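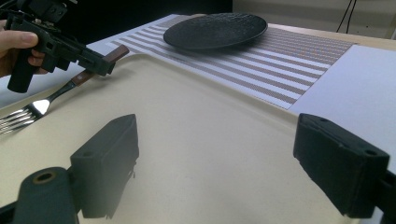
O que faz a Rivari?
Aluga e vende louça, talheres e têxteis de mesa para casas de hóspedes, pequenos restaurantes e jantares em casa.

Sobre nós

A Rivari começou numa garagem em Merkville, com 40 pratos e um armário emprestado. Hoje temos armazém próprio, uma sala de mostra aberta ao público e 61 referências em catálogo, entre pratos, tabuleiros, individuais e talheres.

Trabalhamos sobretudo com peças simples. Os garfos com cabo de madeira e cabeça em aço inoxidável são dos artigos mais pedidos, quase sempre com o prato preto redondo de superfície texturada e o individual às riscas. Também alugamos cada peça em separado – o mínimo são nove unidades por referência.

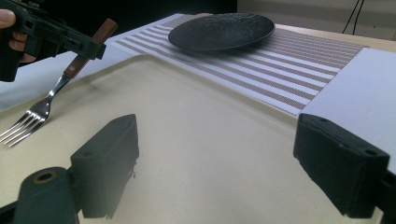 Os talheres com cabo de madeira são lavados à mão e secos com pano antes de voltarem à prateleira. Pedimos aos clientes que não os ponham na máquina nem os deixem de molho. O resto da louça pode ser devolvido sem lavar, desde que venha sem restos de comida e arrumado nos tabuleiros.

A linha Afolabi, lançada em dezembro, inclui tabuleiros grandes em tom creme, de rebordo arredondado, para servir ou para levantar a mesa. Está disponível só para venda.

Entregamos em Merkville e em Multemthorpe. Para encomendas acima de 150 peças a entrega é gratuita – nas restantes, o valor depende da morada e é indicado no orçamento.

A sala de mostra abre às 9 horas. As visitas de grupo precisam de marcação.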